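Speaker notes: Seasonal Footwear Preview, Retail Partner Session
Bindden Footwear, Product and Merchandising Office
Date of session: 22/01/2025

Opening

Good morning, and thank you for attending. The purpose of this session is to present the Humdale court shoe, to set out the release terms for partner stores, and to answer questions on allocation. Please hold questions on pricing until the final section.

Slide 2. Background to the release

The Humdale is our second project with the Kalinowski skate shop. The first was a canvas slip-on, sold only through the shop's own counter. On this occasion the shoe will be offered through all partner stores that signed the January agreement.

Kalinowski chose the colors and the lining fabric. Bindden was responsible for the last, the sole unit and all wear testing. Both names appear on the tongue label, with the shop's name placed first at our suggestion.

(Pause. Pass the left shoe to the front row and ask that it be returned to the table.)

Slide 3. Upper and materials

The upper is gray suede with a cream leather toe cap. The heel tab is dark green, and the same green is repeated on the eyelets. Each pair is supplied with two sets of laces, one cream and one green. Stores should display the shoe with the cream laces fitted, so that window presentations match the printed material.

The suede is a heavier grade than the one used on last year's Dalness. Several partners reported early wear at the outer toe on that model, and we have added a second layer behind the suede at that point. The added layer does not show from outside.

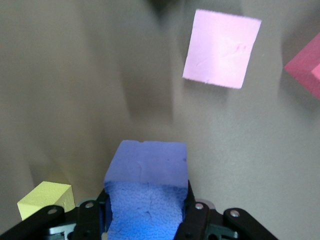
The collar and tongue of the Humdale are fuller than those of the Dalness, and customers will notice the difference when they try the shoe on. Staff should advise them to loosen the laces fully before stepping in. The padding is foam throughout. Foam is a familiar material, but it varies a great deal in surface and feel. Our collar foam is covered by the lining, so its surface is not a selling point and should not be presented as one. Please speak about fit at the ankle instead.

Slide 4. Allocation

The first delivery consists of 562 pairs. Each store may order up to 6 pairs in any one size. Orders above that limit will be returned for correction and will lose their place in the queue. Half sizes are available in the middle of the range only.

Slide 5. Release terms

Pairs may not be shown on store accounts before the release notice is issued. In-store purchases are limited to one pair per customer. Stores holding a draw must publish the rules at least three days in advance and keep the list of entries until the draw has closed.

(If asked about online sales: the terms are the same. Do not discuss individual store requests from the platform.)

Slide 6. Questions

Pricing sheets are at the side table, together with the order form and the care card for suede. Completed forms should be handed to a member of the merchandising office before leaving the room.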